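Writing Short Humor, Unit 3: From Notebook Line to Finished Sketch
Handout for the October group. Instructor: Etornam Quansah

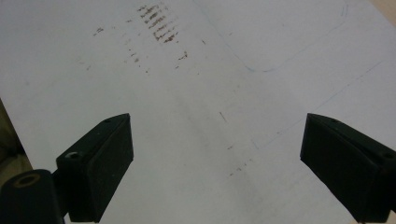 Black gripper fingers over a white surface.

Bring the notebook to every session. Entries can be as short as you like. A line such as "man argues with parking meter" is enough, as long as you can still read it a month later. Most entries will never be used.

Picking a line

Read through your last 2 pages of entries and mark the ones that still suggest a person who wants something. Lines that are only a pun usually run out after one exchange. Keep them for dialogue.

The want and the obstacle

Write one sentence saying who wants what, and a second saying what is in the way. In Li-hua Yip's sketch "Skorkent," a man wants to return a kettle and the shop insists it has only ever sold hats. We read it aloud last session. The man never raises his voice until page 3, and the first big laugh comes on the clerk's line "Would it fit your head?"

Raising the stakes

Each beat should cost the character a little more than the last. A common fault in first drafts is to repeat the opening joke with different nouns. If two beats could trade places without anyone noticing, cut one of them.

Wenceslao asked whether the stakes have to be realistic. They don't, but the character has to take them seriously. In Dede Arthur's draft the whole town of Geltetero is waiting on one sandwich, and it works on the page since the mayor treats it as a normal Tuesday-type problem, with forms to sign.

Endings

Stop early. Try deleting your final line and reading the piece again. Do this before you bring it in.

Exercise

Choose one marked line and write a complete sketch. Upper limit 2000 words, no more than 3 characters. Print it double spaced and put the original notebook line at the top of the first page.

Reading for next session

Dede Adjei, "The Ansah Method," course packet, p. 66. Note where the narrator first lies to the reader. Drafts go in the tray by the door before 6 p.m.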